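Chapitre 7
Qui décide de ce que l'on apprend ? L'école, ses programmes et ceux qui les écrivent

Ouvrir un programme scolaire, c'est un peu comme ouvrir la boîte à outils d'une société tout entière. On y trouve ce qu'elle juge indispensable, ce qu'elle tolère, ce qu'elle préfère taire. Et quelle lecture passionnante, pour peu qu'on sache où regarder ! Ce chapitre vous propose d'apprendre à le faire. 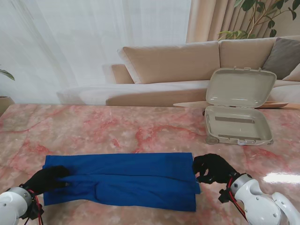
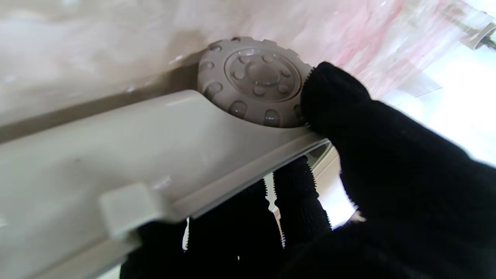 Partons d'un cas. Dans le district scolaire de Festhorpe, le programme d'histoire du premier cycle tenait jusqu'à récemment en 152 pages. Les élèves y étudiaient les grandes dates nationales, les institutions, deux guerres, et très peu de choses sur la ville où ils vivaient. Au mois de mai, les enseignants de l'école Mofokeng ont demandé à pouvoir consacrer 20 heures par an à l'histoire locale : les quartiers ouvriers, les arrivées successives de familles venues d'ailleurs, la fermeture de la filature Gultier. La demande paraissait modeste. Elle a pourtant ouvert un débat qui a occupé les réunions publiques pendant des semaines, et dont les procès-verbaux (vous en lirez de larges extraits plus loin) sont un vrai bonheur pour qui s'intéresse à la politique éducative.

Pourquoi tant de passion pour 20 heures ? Parce que le temps scolaire est fini. Ajouter l'histoire de la filature, c'est retirer autre chose, et chaque chose retirée a ses défenseurs. Riaan Fourie, professeur d'histoire et premier signataire de la demande, voulait réduire la part de la chronologie. Les parents d'élèves de la section Onotar craignaient que leurs enfants n'arrivent moins bien préparés à l'examen commun. L'administration, elle, s'inquiétait surtout de la formation des maîtres : on n'enseigne pas l'histoire d'une ville avec le seul manuel national, il faut des archives, des témoins, du temps pour préparer. Trois positions, toutes défendables, et qui ne parlent pas tout à fait de la même chose.

C'est là que la notion de curriculum devient précieuse. Le mot vient du latin et désigne d'abord une course, un parcours. Les sociologues de l'éducation distinguent le curriculum prescrit, tel qu'il figure dans les textes officiels, et le curriculum réel, tel qu'il se déroule en classe, avec ses raccourcis, ses digressions et ses chapitres survolés en juin. On y ajoute le curriculum caché : tout ce que l'école enseigne sans l'avoir inscrit nulle part, comme l'art de lever la main, de patienter, de deviner ce que l'adulte attend. Gardez ces trois termes à portée de main, ils reviendront à chaque section !

Revenons à Festhorpe avec ces outils. Le débat portait officiellement sur le curriculum prescrit. Or une enquête menée auprès de 90 enseignants du district a montré que beaucoup faisaient déjà de l'histoire locale, par petites touches, au détour d'une leçon ou d'une sortie. Le curriculum réel avait pris de l'avance sur le texte. Nandi Msimang, inspectrice chargée du dossier, en a tiré une remarque qui mérite d'être discutée en classe : « Si nous n'écrivons rien, les élèves dont le professeur est né ici auront cette histoire, et les autres ne l'auront pas. » L'argument déplace la question vers l'égalité — qui reçoit quoi, et selon quel hasard d'affectation ?

On peut bien sûr lui répondre. Écrire, c'est aussi figer. Une pratique vivante, portée par quelques maîtres convaincus, peut perdre son élan dès qu'elle devient une case à cocher. Certains collègues de Riaan Fourie l'ont dit avec force, et leurs interventions comptent parmi les plus belles du dossier. L'un d'eux emmenait chaque année sa classe interroger d'anciennes ouvrières et redoutait de voir cette rencontre remplacée par une fiche à compléter.

Le chapitre se déroule en quatre temps. Nous étudierons d'abord la fabrication d'un programme, du premier brouillon jusqu'au vote. Nous regarderons ensuite comment les enseignants se l'approprient, ou le contournent. La troisième section traite des inégalités d'accès aux savoirs et fait dialoguer plusieurs traditions de recherche. La dernière vous met au travail sur les pièces du dossier de Festhorpe, que vous lirez en historiens autant qu'en citoyens.

Avant de commencer, prenez une feuille et notez de mémoire trois choses que l'école vous a apprises sur l'endroit où vous avez grandi. Puis trois choses que vous avez apprises autrement, par la famille, la rue, un livre trouvé par hasard. Comparez avec votre voisin — les écarts sont souvent étonnants, y compris entre élèves d'un même établissement. Conservez cette feuille : elle servira de point de départ à l'exercice de la première section.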